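February

Up at six, still dark. Coffee, then back to the box of letters before I had to think about anything else. I'm on the third of the boxes from my aunt's attic and have got as far as the winter they lived in Killitz. I had expected to skim these. They're mostly about the price of heating oil and who was sick, but I read every one and it took me until almost nine.

She wrote to my grandmother every week that year and she wrote on anything. Hotel paper, the back of a seed order, the blank side of a church program. The handwriting gets smaller toward the bottom of each sheet and then goes up the margin. I transcribe into one long file and put the page breaks in brackets. Where I can't read a word I leave a dash. There were a lot of dashes today. One name came up four times before I got it: Onu. That was the dog. I had been reading it as "Ann" and had written a whole note to myself about a neighbor named Ann who slept in the kitchen. Went back and fixed it in all the earlier letters.

The oil bills explain something, at least. My mother always said they left Killitz on account of my uncle's job, but the letters from that February are all about the house. The pipes froze and then froze again. They closed off the upstairs and lived in the kitchen and the room behind it. She says in one that she has not taken off her coat since Sunday dinner except to wash. In the next one she's asking my grandmother what houses go for down there. The job isn't mentioned until spring, and by then they had already packed.

I'm not sure what to do with that. My mother told the job story at the funeral, in front of everybody, and I don't think she was hiding anything. She would have been a child at the time and it's what she was told. I'll put the letters in order and let them say it.

Took a break and walked to the post office. Sidewalks clear on our side and bad on the other. Mailed the water bill and bought stamps. There was a line, one window open. The woman ahead of me was sending a lamp and had wrapped it in a blanket and nothing else, and they went back and forth over that for a long time. I read the notices on the board. Someone is giving away a piano.

Home by eleven. Ate the rest of the soup standing up. Then worked on the shelf in the back room, where the boxes are supposed to go when I'm finished with them. The brackets I bought are too short by an inch, so I moved the shelf down to where the old holes were and used the long screws. It holds. I put the first two boxes up there and left the ladder out in case I need it again tomorrow, which I will. 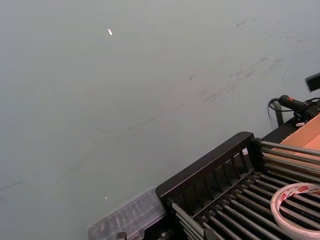
Grigore Mocanu called a little after one and said I was going about it wrong, that I shouldn't be typing the letters at all until every one of them was out of its envelope and dated, and that if I kept on in the order they came out of the box I'd be doing everything over by summer. He said to sort first and read later. I said I couldn't sort without reading, since half of them have no date and she only puts "Tuesday night" or "after supper." He said the postmarks would do it. I told him a good many of the envelopes are gone or have the wrong letter in them. He said then use the stamps. We went on like that for a while. He wasn't annoyed and neither was I, and he's done this twice with his own family's papers and I've never done it.

After we hung up I tried it his way with one bundle. There were 36 letters in it, tied with kitchen string. I laid them out on the bed by postmark where there was one and put the others in a row underneath. It did help. Two that I had typed up as a letter and its answer turned out to be a year apart. In the first she asks for the recipe for the plum cake, and in the second she says thank you for the recipe, it came out well, and I had them on the same page of my file with nothing in between. So either she asked and had to wait a year, or there's a letter missing, or she asked again. Knowing my grandmother, it could be the wait. She didn't give out recipes.

I'm going to do the rest of the box by postmark and then go back and read. I didn't call Grigore to tell him. I'll mention it when I see him.

The file is at 1,555 lines as of this afternoon. I looked because the program tells you when you close it. A good share of that is brackets and dashes.

Something else from the bundle that I want to put down before I forget. There's a letter with a map in it, drawn in pencil, of how to get from the station at Wistach to the house. It has the bridge and the school, and a square marked "Dr." and another marked "not him." No explanation in the letter. My guess is two doctors in town and a bad experience with one of them, but it could be anything. I'd like to ask my mother. I also don't want to start her off on Killitz over the phone, so it'll wait until I'm there at the end of the month.

The map is in better shape than the letter it came in. The paper is heavier, and it was only folded once. I put it in one of the clear sleeves. I'm getting low on sleeves. I've been using them only for things that are falling apart or have drawings on them, and I should probably stop using them for the ones I just like.

Around three I went out again for bread and milk and a new bulb for the hall. Forgot the bulb. Talked to the man next door over the fence about his gutter, which came down in the last storm and took a piece of the downspout with it. He's waiting on someone to come look at it and has been waiting for 16 days. He's keeping track on the kitchen calendar. I offered him the ladder. He said he'd rather be angry at the gutter people than be up on a ladder at his age, and I left it there.

Started supper late. Potatoes and the end of the ham. While it was cooking I read one more, out of order, against everything I had agreed to. It was a short one from after the move. She says the new house is warm and dull. She says the kitchen window looks out on another kitchen window, and that the woman over there waves at her in the morning and she waves back and they haven't met. She says Onu won't use the yard. Then half a page about curtains, what width, what lining, and whether my grandmother still has the rod from the front room. The last line goes up the side of the paper and I had to turn it under the lamp to make it out: "I don't miss it but I think about the stairs."

I've read that a few times now. I was in the Killitz house once, when I was small enough to be carried, and I have no memory of it. There's one photograph of the front with the door open and you can see the bottom of the staircase and nothing else. I should find that photograph. I think it's in the green album, and my cousin has the green album. I'll write to her tomorrow. She answers letters faster than she answers the phone, so that part of the family hasn't changed.

After supper I washed up and wrote out labels for the next two bundles. I'm using plain slips of paper with the month and the place, in pencil, tucked under the string. No clips. The ones my aunt put on years ago have rusted into the paper and left marks on the top sheets, and one of them took a corner off when I tried to slide it free. I've left the others on for now. Grigore says there's a way to do it with a piece of plastic and a thin blade, and I'll let him show me before I try it again.

Tomorrow: bulb, write to my cousin about the album, call the dentist back, sort the next bundle by postmark and don't read it. Also order sleeves.

Ten o'clock now. Wind has come up and something in the back is knocking, I think the gate. I latched it this morning. Going out to check and then to bed.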